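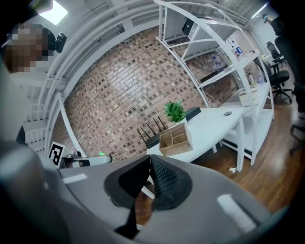 Slide 1. Hand-held grippers, desk by the brick wall

Speaker notes, Plostitz robotics club talk. January 5, 2024

Leave the first slide up while people sit down. Start once the door is closed.

Opening
Good afternoon. I'm talking for the Plostitz club, and I have two slides and a lot to say between them. Our project this year is called Anghel. The goal is a robot arm that can tidy a desk. We don't program the motions. Students hold a gripper, do the task by hand, and the arm learns from the recordings.

Point to the two finger pads at the center. The diamond mesh on them matters later, when I get to grip problems. Then point to the square black-and-white marker on the second gripper. The software uses markers like that to work out where a gripper is in the room.

How the club runs
31 students signed up, in 6 teams. Each team picks one task and writes it down in plain steps before anyone touches a gripper. Mention that this took longer than we planned. The first drafts said things like "put it away" and every student read that differently.

Numbers (say slowly)
We have recorded 3,163 demonstrations since June. We threw out 644 of them. Most of the bad ones were started too late or had the marker covered by a sleeve. If someone asks, yes, we count a restart as a new demonstration.

What students learn
Slow hands make better recordings. So does talking before you move, when two people are working at the same desk. The teams that had built kits before were not faster at this — they wanted to fix the gripper when they should have been practicing.

Skip this part if we are past the halfway mark: the story of the Guvville visit and the missing charger.

Change slide. Let them look at it for a few seconds. Same desk, with the router and the plant at the back. Point out the marker board standing near the right. Then the ceiling lights. Long bright fixtures like these can show up as glare on shiny objects, so we ask teams to test their objects before they record a full set.
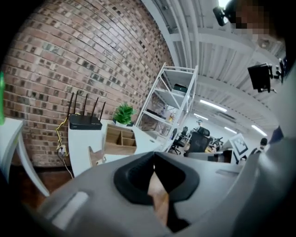 Next steps
Skillthorpe is the spring meet. We are entering two tasks, sorting and stacking. Stacking is not ready. The arm lets go too early, and we think the students' own recordings have the same habit in them.

Ask for spare desk organizers, any size. Sign-up sheet is by the door. Take questions until the next speaker is set up.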